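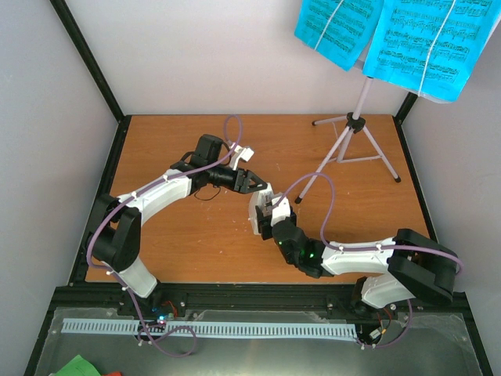 Two arms over the wooden tabletop.

Filed under: Guides > Toll tags & road accounts

Section 2. Mounting your Biltbridge tag and getting it through its first toll

Okay, so you've got the tag out of its envelope and your account is open (if it isn't, go back to section 1, I'll wait). I've set up more of these than I care to admit, for my own car, my mother's car and two delivery vans, and the mounting is where most people slip up. Take it slow!

1. Park somewhere shady and clean the inside of the windshield behind the mirror. Plain water and a lint-free cloth are fine. I stay away from the blue spray stuff, it leaves a film and the strips hate it.

2. Check the glass for a dotted black patch near the mirror. If your car has one, the tag goes there. Coated windshields block the signal everywhere else.

CAUTION: Don't put the tag over a rain sensor or a lane camera. Mine sat half over the sensor for all of April and the wipers went nuts.

3. Hold the tag up without peeling anything and sit in the driver's seat. Can you see the road properly? Good. Now peel both strips, press, and keep pressing for 15 seconds.

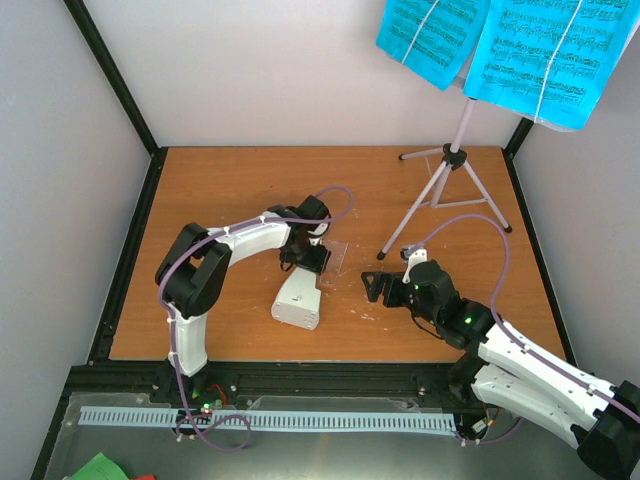 4. Log in and type the last digits printed on the tag. Mine ends in 343, and I once typed 334 and spent a whole evening wondering why it wouldn't link. Add your license plate too, exactly as it is on the registration.

5. Set your top-up limit. If you commute over the Grilard bridge every day, set it higher than you think you need.

6. Drive through a staffed lane the first time. Listen for one short beep. Two beeps means the balance is low but you're through. Four beeps means the tag didn't read, so stay put and press the help button.

NOTE: Never back up in a toll lane. Give the attendant your tag number and they'll key it in by hand.

Still no beep on the second trip? Move the tag down an inch (spare strips are in the envelope) and try once more before you ask for a replacement. Form 983 is the one you want for that. Thanks to Anisa Tuhumury for fixing my mess in step 4.

Related guides
- Section 1: Opening an account
- Section 3: Adding a trailer or second car
- Disputing a toll you didn't drive
- Using your tag on the Baek tunnel
- Selling your car? Unlink the tag first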